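Subject: Re: [heads-of-year] Moving the regional days onto Givel

On Saturday the office wrote:

> Dear all
> The results of the members' survey are in and they are very encouraging.
> Sombatkul, who ran it for us, report strong support for moving the Lestent
> and Trillow regional days onto Givel from next year. 429 members replied and
> a clear majority said they would "welcome more flexible ways of taking part".
> Unless there are objections we would like to go ahead and sign in August.
> The saving would be put towards the annual conference.

Well, I object, or at least I'd like to see a good deal more before I stop objecting.

The list of members stands at 1,725. So 429 replies means that three quarters of us said nothing at all. That may be quite normal for a survey, but I don't think you can call it strong support from the members. It is a majority of a quarter, and the quarter who answer an online form are surely the ones most at ease with doing things online. I'd have expected Sombatkul to mention that somewhere in their report. I have read it twice and can't find it.

Then there is the question itself. "Would you welcome more flexible ways of taking part?" I ticked yes. Of course I did, I'd tick yes to longer lunch breaks too. I did not know I was voting to close Lestent, where I have been going since I first took on a year group and where most of what I know about managing attendance meetings came from whoever I happened to be sitting beside. A second question, asking plainly whether people wanted the two days kept, would have cost one more line on the form.
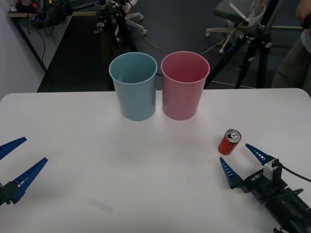
Pink and blue cups, red can.

On the money, the message says "the saving" without giving a figure, so I went back to the accounts. Room hire and lunches for the two days came to £1,062 last year, after the fees people paid at the door. I can't find a price for Givel anywhere, only "competitive", and in my experience of buying things for a school, "competitive" tends to turn up when the price is worse than you'd hoped. Does it go by the number of members or the number who log in? Is there a charge for setting it up? What happens in the second year? If we pay for all 1,725 of us and a fraction turn up, it could easily cost more than the sandwiches did.

We have also tried this once already. The spring session on exclusions was put on Givel as a trial, and 76 people signed in. The write-up calls that a success. I was one of them. I was also marking with the sound turned down for the second half, and I doubt I was alone in that. How many were still there at the end? Givel must keep a record and I'd like to see it.
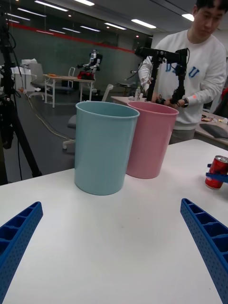
A member who wrote to me off the list says this is all very well for people who live near Lestent, but that her school hasn't released anyone for a full day in three years, and an hour after school on Givel is the only thing she can get to. I take that seriously. It's the best case for the change I have heard, and it isn't in the report. But it's a case for adding evening sessions, and I'd vote for those tomorrow. I can't see why Trillow has to go to make room for them.

There is a further point about cover. When I ask for a day out, my head can see a programme and an address, and the day goes into the calendar. When I ask for two hours off timetable to sit at my own desk with a headset on, I get looked at. Then somebody's mother arrives at reception and that is the end of my training. Anyone who has tried to do a course from the year office will know the sort of thing. 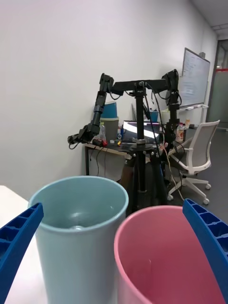 One reply to the office, copied to several of us, argued that the Trillow day has been thinly attended for a while and we shouldn't be sentimental about it. Fair enough, Trillow may be struggling. It was moved to the week of mock exams two years running, which can't have helped. Put it back where it was and see.

What I'd ask for before anything is signed:

the full Sombatkul tables, with the wording of every question
the Givel price in writing, for at least two years
sign-in and sign-out times for the exclusions session
attendance at both regional days for the last five years

If all of that points to Givel I'll stop grumbling and buy a better headset. Until then please count this as an objection, as invited.

Could replies go to the whole list please, and not only to the office.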